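Sim demos: how much clutter around the target?

ollell_rig
Posted June 2022
Collecting sim episodes for the Umidel set, 292 so far. Target is the globe, with the plant and bottle left in as distractors. Wrist view:

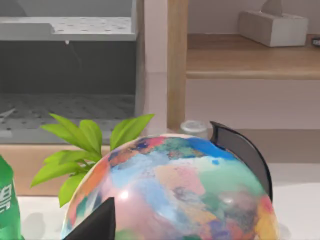

Reply 1 — tzavaras
Too much colour variation on the globe. I'd grey it for the first 20 episodes and check the grasp labels.

Reply 2 — boretti6
Disagree. Keep the texture and randomise the plant's position. Flat colours cost us 1000 episodes in December.

Reply 3 — ollell_rig
Will run both.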